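Home | Posts | About | Archive | Subscribe

The waiting room problem

5 April 2022

My gallbladder and I parted ways in the winter, and since then people keep asking me what it was like. They mean the surgery. I can't help them there, having slept through it. What I can talk about at length is waiting, which took up far more of the experience and for which there was no anesthetic.

I have now waited in enough places to have opinions. The dentist waits best. You get a chair with arms, a fish tank, and a magazine on boats from a year when people still bought magazines on boats. The DMV waits worst, but at least it's frank about it. You take a number and the number is terrible. I once drew 95 when they were serving two, and I remember feeling almost calm. I ate a sandwich. I read most of a library book. I had a long talk with a man named Mogens about gutters.

Hospitals are harder because they won't give you a number. They say "shortly." The woman at the desk said it to me at six in the morning, and again at a quarter past eight, with the same smile, and I began to suspect the word had a clinical meaning I hadn't been told. My friend Kyu-ri drove me in and sat with me, and she is the worst person alive to wait with. She looks at the clock and then looks at you. She brought one podcast, on her phone, with no headphones, and it was about shipwrecks.

There is also the matter of the television. It was mounted up near the ceiling, sound off, captions on, running a show where a couple picks between three houses. The captions ran well behind the picture, so the wife would be pointing at a bathtub while the words said she hated the garage. I got attached to these people. I was called in before they chose, and I have never found the episode again. If you know whether they took the one with the sloped yard, please write.

My uncle Eusebio says I'm spoiled, that his generation knew how to wait. I have been in a car with my uncle Eusebio. He honks at drawbridges.
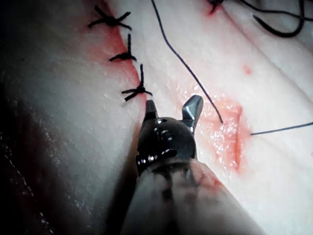 Still, I'll give him part of the point. I used to be able to stand in line at the bank and just stand there. Now I get to the grocery store, see two people ahead of me, and reach for my phone like I've been shot. Last week I tried leaving it in the car on purpose. I read the back of a gum packet. I read the front. I learned that the woman ahead of me was making a lasagna for someone she didn't like, and that she was using the good cheese anyway – I thought about that most of the way home.

So I'm practicing. A few minutes a day on the porch, no book, no phone, waiting for nothing in particular. The dog finds it upsetting. The mail carrier asked if I was locked out. I told her I was fine and she gave me a catalog that belongs next door, and I did read it, all of it, so I suppose that day doesn't count. I can tell you they want a lot of money for a birdbath.

Share this post | 2 comments

Older posts | Newer posts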